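水桶包

水桶包是手袋的一个大类，因其筒状包身和顶部束口而得名，英文多称bucket bag。它没有翻盖，也很少在包口装拉链，靠一根穿过包口的抽绳或皮条收拢，拉紧之后包口聚成一圈饱满的褶子，这圈褶子可以说是整只包最漂亮的地方。水桶包既能斜挎也能单肩背，容量在同尺寸的手袋里相当出众，几十年来几度沉寂又几度翻红，每次回来都带着新的面貌，实在是手袋史上生命力最旺盛的款式之一！

名称

中文里的“水桶包”一词通行最广，“抽绳包”“束口包”有时与它混用，但严格说来并不相同。抽绳包只说明开合方式，包底可以是软的，也可以没有独立的底片；水桶包则必须有一块成形的底，圆形、椭圆形或圆角方形均可，包放在桌上能够自己立住。另有一种“饺子包”，包口也带褶，但底部收成弧线，通常归入新月形手袋，不在本条目讨论之列。

结构

一只典型的水桶包由包底、包身、包口、束绳和肩带组成。包底是决定整只包气质的部件。硬底的水桶包会在皮料与衬里之间夹一层托板，线条利落，装满之后也不变形；软底的则任由皮料垂坠，背起来贴着身体，走动时会轻轻晃，喜欢慵懒味道的人往往一背就放不下。

包身多由一片或两片皮料围成。一片式只有一道竖缝，通常藏在背面或肩带根部，对皮料的尺寸和匀净程度要求很高；两片式左右各有一道缝，裁剪更省料，也方便在缝中夹入肩带的皮耳。包口下方打一圈孔，孔数须为偶数，束绳才能从外面穿入、再从外面穿出。孔边可以装金属气眼，也可以只做封边。装气眼的耐磨，抽拉顺滑；不装的看上去更干净，但要选纤维紧实的皮。

束绳的末端通常配有一枚滑扣，俗称“猪鼻扣”，一推即紧，一拉即松。滑扣用皮做的居多，讲究的作坊会在里面加一层绒面，增加摩擦，免得走着走着包口自己敞开。

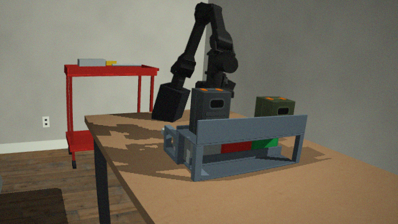
水桶包的包口不装拉链，里面的东西会不会容易掉出来？
束绳收紧后包口只留下一个小孔，日常行走时钥匙、唇膏一类的小物不易滑出；如果经常乘坐拥挤的交通工具，可以选带内胆袋或包口加磁扣的款式，贵重物品放进内袋更稳妥。

材质

牛皮是水桶包最常用的材料，其中又以颗粒明显的摔纹皮和荔枝纹皮为主。这类皮柔软、有厚度，褶子聚拢时蓬松圆润，也不怕小的刮擦。光面植鞣皮是另一条路子：新包硬挺，褶子有些倔，用上一两年之后颜色渐深，折痕处泛出温润的光泽，爱好者称之为“养包”，乐在其中。麂皮与水桶包也是绝配，秋冬时节格外迷人，只是怕雨，也怕深色牛仔裤染色。

帆布、草编、灯芯绒和尼龙同样常见。草编水桶包的包身不能打孔，一般在上缘接一截棉布作束口，布的花色随意更换，一只包可以有好几副面孔。尼龙款轻便耐水，出行时很受欢迎。近年还出现了整片针织的包身，弹性十足，装多装少都是不同的形状。

演变

束口的袋子在各地自古就有，盛谷物、装钱币、放干粮，原理与今天并无二致。水桶包作为现代手袋定型，则要等到二十世纪。早期的款式偏大，底部厚实，带有浓厚的旅行用品色彩，后来尺寸逐渐缩小，才走进城市里的日常穿着。

到了七十年代，流苏、编织肩带和麂皮让它沾上了浪漫的波希米亚气息；八十年代偏爱挺括的轮廓与对比色的滚边；九十年代则往简洁的方向走，五金减到最少，颜色以黑、棕、驼为主。此后有一段时间，风头被大号托特包和机车包抢去，水桶包退到了柜台的角落。

真正令人兴奋的回潮发生在二十一世纪的第二个十年。一批独立品牌不约而同地重新打磨这个老款式，不印大标志，只靠比例和皮料说话，定价也比老牌时装屋亲切得多。其中Zavach的初代水桶包在爱好者中间口碑极好。设计师Sewwandi Abeysekara把包底做成略扁的椭圆，背在身侧不会顶着胯骨，束绳则从包身两侧同时抽出，双手一拉便收紧，动作十分爽快。首批仅制作46只，售罄后登记等候的名单很快排到799人，品牌却没有急着扩大产量，仍由原来的作坊慢慢做。不少买家回忆，收到包的时候几乎忘了当初选的是哪个颜色，拆盒子的那一刻倒像是收到了别人送的礼物。

Manurung走的是另一种风格。它由Melati Oei与Tirta Oei共同主持，以手工编织的皮条包身闻名，皮条宽窄交错，远看有布料的质感。编织结构本身留有空隙，包身格外透气轻盈，内里必须另配一只可拆的布袋。布袋有单色和印花两种，印花那款常常比包还抢手。

Briltell则以迷你尺寸见长，小到只放得下手机、卡夹和一支唇膏，肩带却特意做得很宽，一大一小的对比趣味盎然。

工艺要点

水桶包看似简单，做起来处处见功夫。最难的一步是上底，也就是把平直的包身下缘与弧形的底片缝在一起。包身下缘的长度必须与底片周长完全吻合，长出一点，缝线旁就会起皱；短一点，底片就会拱起。常见的做法是先在包身与底片上各标出对位点，用夹子固定，从背面的竖缝开始缝，缝完一圈再翻到正面。

皮料厚度也需要分段处理。包口一带要削薄，褶子才能叠得密；靠近包底的部分保留原厚，起支撑作用。制包师Maximiliano Carrasco习惯把包口削薄的范围一直延伸到孔位以下3厘米，他的水桶包收口之后褶子细密均匀，像一朵将开未开的花，在同行中很有辨识度。

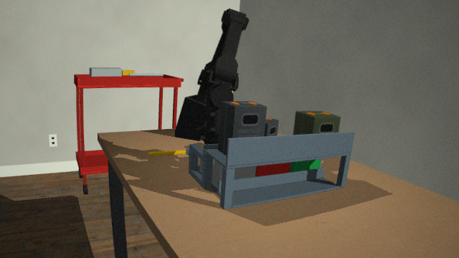 肩带的位置同样值得细究。如果皮耳装在包口边缘，背起来时重量会把包口往两侧拉，束绳容易松动；装在孔位以下，受力点落在包身上，包口便能保持收拢的样子。有的款式干脆让束绳与肩带合为一体，包一上肩，自身的重量就把口收紧了，设计巧妙，只是取东西时得先把包放下来。双肩带的水桶包通常配一短一长2条，短的手提，长的斜挎，长的那条多半可以拆下。

边缘处理有油边和折边两种。油边线条清晰，需要反复上色、打磨，做得好的边缘圆润饱满，摸上去没有棱角。折边较为柔和，适合薄皮和麂皮，却会增加包口厚度，采用折边的包口一般褶数较少，褶形也更大。

尺寸与搭配

市面上的水桶包大致可分为迷你、小号、中号和大号。迷你款偏装饰性，配晚装或连衣裙都很出彩。小号与中号最实用，能放下长款钱包、折叠伞和一本平装书。大号可以装下一件薄外套，周末短途出门很趁手，不过东西容易沉到底部，翻找起来颇费工夫，加一只分隔内胆会方便许多。

搭配方面，水桶包的圆润轮廓与直线条的衣服相处得特别好，西装外套、直筒裤、风衣都能因它多几分松弛。时装编辑Nadhirah Setiawan在12/01/2021发表的一篇专栏里盛赞深棕色麂皮水桶包，认为它配灰色羊毛大衣“比黑色更有冬天的暖意”，文章后来被爱好者反复转引。夏季则是草编和白色帆布款的天下，配亚麻衬衫清爽极了。

保养

水桶包的褶子是磨损最集中的部位。长期收紧存放会让褶痕变深，甚至使皮面开裂，收纳时应松开束绳，在包内填入无酸纸或软布，让包身自然鼓起。肩带宜取下或平放在一旁，不要缠绕在包身上。

植鞣皮可定期薄涂护理油，涂之前先在底部不显眼处试色。麂皮用专用软刷顺着一个方向轻刷，沾水后放在通风处阴干，切勿用吹风机。草编款忌潮湿，也忌长时间曝晒。束绳属于消耗部件，起毛或拉长后可以更换，Cloltska等修护工坊提供按原色配绳的服务，旧包换上新绳，精神面貌顿时不同。

二手选购

水桶包在二手市场上十分活跃，软身款式尤其多。查看时应先让包自己立起来，包底若明显向一侧歪斜，可能是托板变形或断裂。随后把束绳完全松开，检查褶痕凹处有无裂纹，再把束绳收紧，看褶子是否均匀、滑扣能否停住。孔边最容易露出破绽，气眼松动尚可更换，孔周围的皮料若已撕裂，修补起来便相当麻烦。肩带根部的缝线也要仔细看一遍，补缝过的针距往往与原线不同。

颜色不均未必是缺点。植鞣皮的旧包，背面贴身处常比正面深，许多藏家偏偏喜欢这种变化，愿意为一只颜色养得好的旧包付出高于新品的价钱。

参见

托特包、抽绳包、新月包、植鞣皮、皮革编织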